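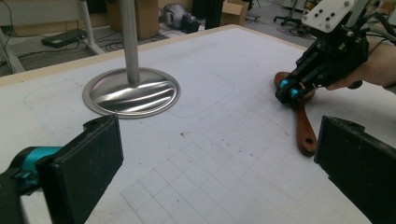

Tevance publishes its house rules for hand-held gripper work, free for anyone to use

2026-08-09 – I'm Damian Lehner, and I look after working practice at Tevance. Today we're putting our rulebook for hand-held gripper recording out in the open. It's called the Halley Guide, it runs to 42 pages, and you can copy it, mark it up or throw half of it out if your shop works differently from ours.

We started writing it in January, when our people were each doing things their own way and we'd end up arguing over whose recordings we could keep. I went back through 2,069 of them with a pot of coffee (several pots, to be fair) and set aside 209 where I couldn't tell from the notes what the person had been asked to do. Same tools, same kinds of tasks, and no agreed way of writing any of it down!

So the guide starts with the plain stuff. Mark the work area on the tabletop before you begin. Agree who moves first when two grippers are sharing a table. Wipe the finger pads at the start of a session and look them over for wear. Write the task in one sentence that a new starter could follow.

Kitchen-type items get a fair bit of space, wooden utensils especially. A long handle with a wide end is a good test of grip, and our rule is to close both pads at the same height on the narrow part, then hold steady before you travel anywhere. If the piece has lettering on it, note which way the lettering faces. I'd love to say I thought of that one, but it came from our friends at Wallner, who read the first draft and sent it back covered in green pen.

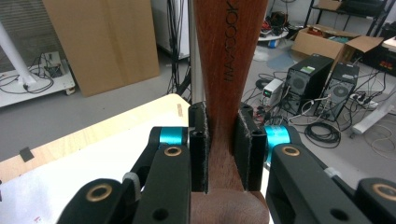
What's in the guide

Setting up: table markings, cable runs, and where stands and chairs should sit.
Handling: grip points, passing between two hands, putting things down.
Record keeping: naming, notes, and when to bin a recording and start over.
People: breaks, wrist strain, and who can call a stop. (Anyone can. We're firm on that.)

The cable section is the one I'd send you to first. Floors fill up quickly once computers and power supplies move in, and we ask for a clear walking path behind every operator.

Who's using it

Our own crew works to it now, and Hornard is trying it at their training centre. We've printed 1,000 copies of the short version for benches, and we'll post one to any lab or workshop that asks.

Getting a copy

Write to the Tevance practice desk and ask for the Halley Guide. Tell us what you'd change, too – I'm already keeping a list for the second edition, and the chapter on putting things down is getting a rewrite.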